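Wivach coffee station, dosing arm: inspection after fault
May 2023. Completed with the arm isolated.

Reason for inspection: the arm overfilled the cup on 2 orders, then carried on moving while the guard was open. Station closed to customers until every item reads OK.

1. Isolator off and locked. OK. Key kept in the office drawer.
2. Emergency stop, front. OK.
3. Emergency stop, rear. FAIL. Button latches but the arm keeps power. Loose wire at the Fliton relay, remade and retested. Now OK.
4. Guard door switch. FAIL. Switch had been bridged with a short link. Link removed. New switch ordered from Laxdal.
5. Gripper pads. Worn on one side, still usable. Look again at the next check.
6. Cable run at the elbow joint. OK, slight rubbing on the sleeve.
7. Speed limit with guard open. Set to 400 in the controller, should be lower. Not yet changed.
8. Fault log. Read and saved. Code 542 repeats 14 times, all at the dosing step. The manual gives it as "weight not settled".
9. Dosing by hand while the arm is off. Beans go on the scale with the small scoop. Start from zero and let the display settle before writing the weight down. 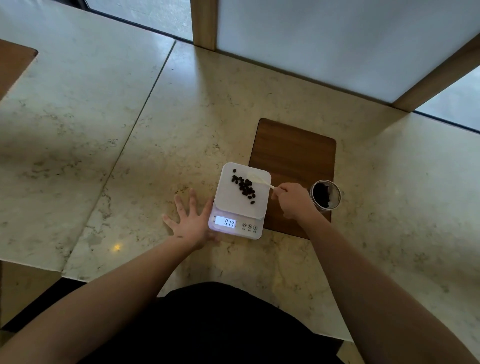

Scale, scoop and bean jar, beans weighed by hand.

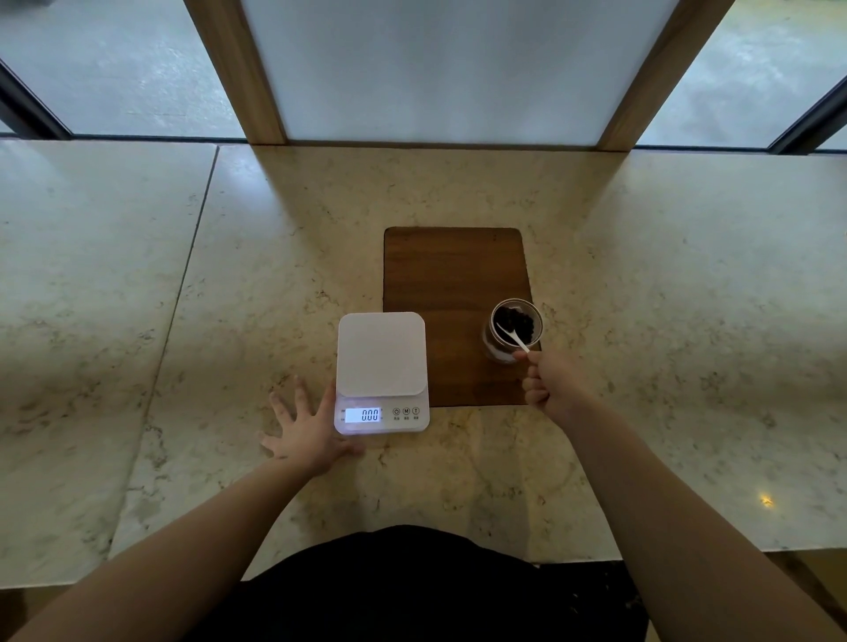 Comment added by Vita: I don't agree that item 8 explains the open guard. An unsettled weight would give us a full cup, fair enough, but the arm should have stopped at the door whatever the scale was telling it. Please treat them as two faults and don't sign off the second on the strength of the first. I'd also like to know how long that link had been in.

Reply: agreed, split into 8a (weight reading) and 8b (guard). No record found of when the link was fitted.

10. Floor marking round the arm. Faded by the till side, repaint.
11. Warning label on guard. Missing. Spare fitted.

Result: NOT passed. Items 4, 7, 8a and 8b open. Arm to stay locked off.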